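Règlement intérieur de la maison Wubshet

Article premier. La maison Wubshet, propriété de la commune de Feditz, accueille les pensionnaires de la saison des eaux. Elle ouvre en août et ferme lorsque la source tarit. La date de fermeture n'est pas fixée par l'administration.

Article 2. Chaque pensionnaire reçoit à son arrivée une clef, un verre gradué et un exemplaire du présent règlement. Le verre demeure la propriété de la maison. Il est rendu vide.

Article 3. La source parle entre minuit et 2 heures. Les pensionnaires sont priés de ne pas lui répondre. Ceux qui auraient entendu leur nom en informent le bureau avant le petit déjeuner, par écrit, en indiquant le ton employé.

Article 4. Les vêtements destinés à la promenade sont suspendus la veille au soir. La maison décline toute responsabilité pour les effets laissés au bord du bassin.

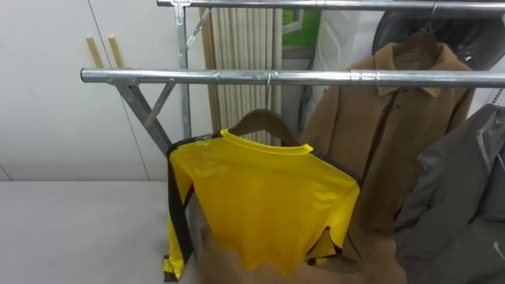 La pensionnaire de la chambre 12 a fait consigner au registre qu'elle avait bien entendu son nom, mais prononcé comme le prononçait sa mère, et qu'elle ne voyait pas en quoi cela regardait le bureau. L'observation a été transmise à la société Jaston, concessionnaire des eaux, qui a répondu par un accusé de réception.

Article 5. Le débit de la source est relevé chaque matin. Il s'établissait à 175 litres à l'heure lors de la signature de la concession. Les relevés ultérieurs sont consultables au bureau — sur demande motivée — par les seules personnes n'ayant pas été appelées.

Article 6. Le chemin d'Arnano est interdit après le coucher du soleil. Les pensionnaires qui l'auraient emprunté par inadvertance reviennent par le même côté de la route et ne se retournent pas au pont. Le dîner leur est gardé jusqu'à 22 heures.

Article 7. La chambre 13 n'est pas attribuée. Elle est néanmoins faite tous les jours, et son petit déjeuner est compté dans les dépenses générales. Toute réclamation relative à cet usage a été examinée et rejetée.

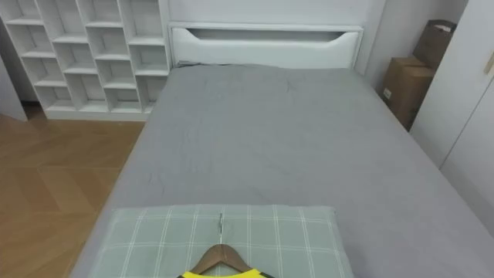

Que devient le pensionnaire qui a répondu à la source ? Il conserve sa chambre jusqu'au terme prévu, règle son séjour au tarif ordinaire et n'est plus tenu de rendre son verre.

Article 8. Les départs ont lieu avant midi. Le bureau vérifie que chacun emporte la voix avec laquelle il est arrivé. En cas de doute, le voyageur est invité à lire à haute voix l'article 3, et sa lecture est comparée à celle du jour de son inscription.

Article 9. Le présent règlement est affiché dans le vestibule. Une seconde copie a été déposée au fond du bassin, à la demande de la source, qui en a approuvé les termes à l'exception de l'article 6.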